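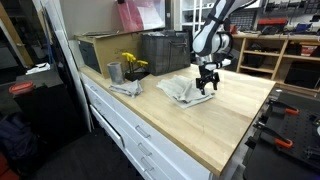
I'd been meaning to get over to the Gullside open day for ages, and this year I finally put it in the calendar and went. The 182 from Bromville drops you right by the gate (get off one stop after Gultness, I got off one stop early and had a nice long walk in the wind). They give you a sticker with your name on it and then you're pretty much free to wander.

Now, I am a bench person. Other people go to these things and come home talking about the talks. I come home talking about the countertops! And the workshop had a really lovely one, light wooden butcher block sitting on white drawers with metal bar pulls. I've been trying to talk my husband into that exact combination for our laundry corner since February and I now feel completely backed up by science.

What I liked most is that it looked like a place where things get put down. A big brown cardboard box on its side at the back, a gray metal cup, a dark plaid tote, a couple of gray cloths in heaps. There was a splash of yellow standing up out of a dark pot, too, and a red toolbox up on the wooden shelves. My own counter looks like this by the middle of any morning, so I felt right at home.

Pichit Chaiyaporn was showing our group through, and he was very patient with me because I kept asking about laundry. How deep does a bench need to be for a bath towel? Do you fold toward yourself or away? He said everyone on the tour has a way their mother did it and they will defend it to the end, and then of course the whole group started defending theirs. A man from Bromville rolls his. Rolls them! We were in there so long that the group behind caught up with us. 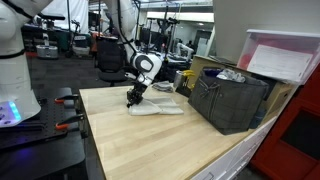

2 min read

So, towels. The white one on the bench was folded into a rectangle with the edges a little soft, and I would call that a perfectly good towel. I used to be strict about edges — I had a whole system — and then I had kids, and a towel that fits on the shelf is a folded towel as far as I'm concerned. Small gray cloths I don't fold at all. They go in a pile and the pile goes in a drawer.

I also want to put in a word for the tote bag. It has a drawstring cord knotted across the front and it stands up by itself, which my bags never do, they all slump over and spill pens. And I came home and taped a sheet of paper to the front of my own plastic bin, after seeing the one they have up above the bench. Mine says WINTER HATS.

Practical stuff if you go next year: the tour groups are 12 people and they fill up, so put your name down when you get your sticker. Parking costs five dollars, the bus is easier. Coffee was from the Lubis stand out in the yard and the almond thing is worth the line. Wear shoes you can stand in, and bring a sweater if you plan on eating outside, it gets breezy out there on the Gultness side.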